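Re: Where to stay for the July walk
Razia Chaudhry
2021-03-27

Krishnamoorthy Raju wrote:
> Has anyone booked for July yet? The hostel at Gileck says it is
> keeping the dormitories shut this year and only letting the small
> rooms. I would sooner stay further down the valley if there is a bus
> back up in the morning. Also, is the route still the one Horacio sent
> round, over the top and down by the reservoir?

Krishnamoorthy, I rang the hostel on Thursday. The dormitories are shut, as you say, and the small rooms are all taken for the Friday night. I have put us down at the guest house in Favovis instead. They are holding 4 twin rooms until the end of next month and want no deposit, but they do need names. Breakfast is from seven and they will do packed lunches if asked the evening before.

The bus is the 154 and it stops by the church. The first one on a Saturday gets to Gileck at ten to nine, which is early enough if we keep the stops short. 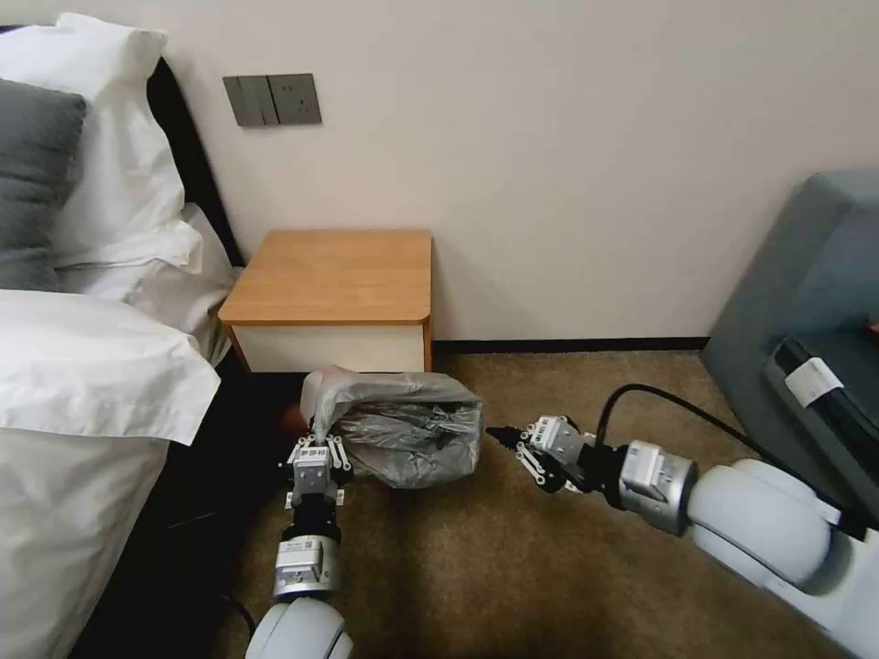
The route has changed a little. Horacio's version went down by the reservoir, but the path there has been closed since the bank slipped, and the diversion is all on the road. Wenceslao suggests staying on the ridge past the 519 metre point and dropping down through the wood. It is longer and there is one steep bit – take poles if you use them. I walked that side two years ago and it was muddy at the bottom even in a dry spell.

The old 1:50,000 map doesn't show the new stile, so please bring the larger scale one if you have it. Senyo has a spare.

Could everyone who is coming reply to me, off the list, with a name, whether you mind sharing, and anything you can't eat? I still haven't heard from the people who came by car last time, and parking in Favovis is tight.

Razia

3 replies | Share (0)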